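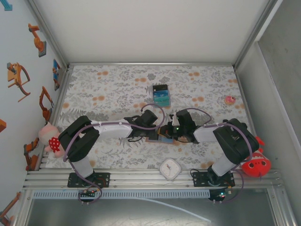 My grandmother left me her bus, and I want to be clear that I had asked for the piano.

It was a short bus, the kind that used to carry church choirs, painted a green you'd only pick if it was on sale. She'd named it Jamari and had the name lettered over the windshield in yellow. It came with one key, a coffee can full of washers, and a note in her handwriting that said DON'T LET THEM TELL YOU IT'S THE CLUTCH.

I drove it home from Cornstead in January with the heater stuck on high and both windows down. Forty-one miles. People waved! I thought they were being friendly until I got to the gas station and found the back door hanging open.

The first knock came a little after six the next morning. I went down in my robe and there was a man on the step with a lunch box and a very good coat.

"You're late," he said.

"For what?"

He looked past me at the bus, then at his watch, and then (this still gets me) he went and sat in it. Second row, window seat. He put the lunch box on his knees and waited.

I called Imani Nyaga, because Imani had lived across the road from my grandmother for most of my life and knew everything she ever got up to.

"Oh, that's Kheri Biwott," she said. "Is he in the second row?"

"He's in the second row."

"Then you'd better get going. He has to be at Pulidis by seven."

I said I had no idea what Pulidis was, and I had a job, and I was in a robe. Imani told me Pulidis was the bakery out past the feed store, and that my grandmother had driven in a robe plenty of times. Then she hung up on me. She has always done that.

So I drove. I put boots on first, I'm not an animal. Kheri gave me directions by lifting one finger off the lunch box, left or right, and he didn't talk until we were over the bridge, when the bus made a noise like somebody dragging a filing cabinet down a staircase.

"Clutch," he said.

"It's not the clutch," I said, and I have no idea where that came from. I don't know the first thing about clutches.

He turned all the way around in his seat and looked at me, and then he laughed so hard he had to hold on to the rail. "She told you to say that."

"She left a note."

"Of course she left a note." He wiped his eyes. "It's been the clutch for nine years."

There were more of them, naturally. Two sisters at the corner by the laundromat who got on arguing and got off arguing and as far as I could tell were having the same argument. A boy with a cello who needed the whole back seat. An old man named Swai who rode all the way to the end and all the way back again and handed me a boiled egg when he got off, still in its shell, with a little twist of salt in wax paper.

"What do I do with this?" I asked Kheri later, on the phone. (He'd given me his number. He said I'd be needing it, about the clutch.)

"You eat it," he said. "That's the fare."

I'd like to tell you I put my foot down. I had a whole speech worked out in the shower, with insurance in it. I even called a place that buys old buses, and the woman there offered me $229 over the phone, and I said that sounded fair, and she said they could tow it tomorrow, and I said fine, and then I lay awake most of the night thinking about that cello. Where would he put it? You can't get a cello on a bicycle. I got up and looked it up and there are people who do, but they all look miserable.

At five-thirty I was down in the street with a flashlight, scraping ice off the windshield with a spatula. The yellow letters were peeling at the J, so I pressed it down with my thumb and held it there a while, as if that would help.

Kheri came around the corner in his good coat. He had two lunch boxes this time. He set one on the dash without saying anything and went and sat in the second row.

"I'm selling it," I told him in the mirror.

"Okay," he said.

"They're coming at noon."

"Okay. Left at the light."

I turned the key. It took three tries and some language. Then Jamari coughed and shook and caught, and we pulled out with the heater roaring, and at the corner the sisters were already waiting, both of them talking at once.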